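Home Explore Notifications Lists Log in

Janaka Weerasinghe
Thread – August 7, 2018

Notes on collecting manipulation examples in ordinary homes. We started the Dranach set in June and I have now reviewed enough of it to have opinions. Long thread, mostly for people doing the same kind of work.

Setup: a person holds a gripper in each hand and does a household task. Each gripper has its own camera. No arm, no teleoperation, no leader-follower lag. The policy later has to produce the same gripper motion from the same kind of view.

The first batch was 200 episodes, all tidying, all in kitchens. We kept 123. I would rather report that number than the total, and I'd like to see other groups do the same.

Most of the discarded ones failed for dull reasons. Pose tracking dropped out. The operator started moving before the recording did. Left and right streams had a clock offset we could not recover afterward.

Clock offset first. Two grippers, two clocks. If they drift apart, a two-handed grasp turns into two one-handed grasps that happen to be near each other, and the model will learn exactly that.

Our fix is crude. At the start of every episode the operator closes both grippers together, waits, and opens them. We align on the closing edge. Mieczysław Zalewska wrote the alignment script in an afternoon and it has outlived two cleverer ones.

Do this at the end of the episode as well. One sync point gives you the offset. Two give you the drift.

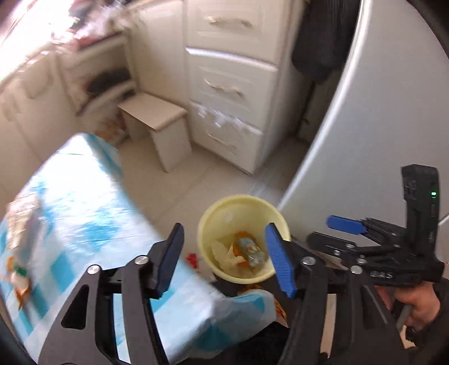 Tracking. We estimate pose from the gripper camera plus inertial data. Glossy surfaces are the main trouble: reflections slide as you move, and the tracker treats some of them as fixed features. Overexposed windows are second. Fast wrist turns are third.

We lock exposure per room. It costs detail in the bright areas and we accept that. Auto exposure gave us brightness steps in the middle of a grasp, and the early policies reacted to those steps as if they meant something.

Motion blur: don't filter it out completely. At run time the camera will blur too. Our current rule drops an episode only if tracking confidence falls below threshold during contact. Blur while moving across the room stays in.

Operator instructions went through several versions. The long one ran to three pages and produced stiff, slow motion. Dilani Kanagaratnam cut it down to this:

– Move at the speed you would use while talking to someone.
– If you drop it, pick it up. Don't restart.
– Keep the fingers in view of the camera.
– Close, wait, open. Then begin.

"Don't restart" is the useful line. Recoveries are a small share of the data and a large share of what makes a policy tolerable to watch. The restarted episodes look clean and teach very little about what to do after a miss.

Thin wrappers and scraps of paper deserve their own note. They deform, they stick to the finger pads, and gripper width tells you almost nothing about whether you are holding one. Open width and closed width on a piece of film differ by less than our encoder noise.

So we label grasp state by hand for thin items. Lutfa Amarasinghe does the labeling and Sveva Ferraro checks a sample of 30 per batch. Where they disagree, it is nearly always about when the release happened, almost never about the grasp.

We now define release as the first frame where the item moves relative to the pads. An arbitrary choice, but a consistent one, and agreement went up once it was written down.

Containers are the other problem. The item goes below the rim and the second camera often can't see it at all. We tried a fixed room camera to cover this. It needed calibration in every home and slowed collection badly, so we dropped it.

On variety: 3 homes with their usual mess beat one home rearranged all week. We tested this with matched episode counts. The policy from the rearranged home did well there and poorly everywhere else. Not surprising, but now I have a plot for it.

Don't clean up before recording. Operators want to. Leave the table as it is, leave things on the floor, leave whatever is on the counter. The background is part of what the model needs to learn to ignore.

Storage layout, as I've been asked twice: one folder per episode, raw video untouched, poses and widths in a separate file, labels in a third. Never overwrite raw. We overwrote raw once, on the Patwary set, and lost the option to rerun tracking on it.

Open questions. How much pause between subtasks to keep. Whether left-handed operators should be mirrored or left alone (currently left alone). Whether the idle hand should be masked when it does nothing for a long stretch.

The next batch moves to laundry. Cloth will break the grasp labels again and I expect the release definition to go first. Orkley has lent us a second set of finger pads to compare for grip.

The alignment script is going into the Inora tools repository this week. Bug reports to Mieczysław, complaints about the folder layout to me.

Contact – © 2018 – Back to top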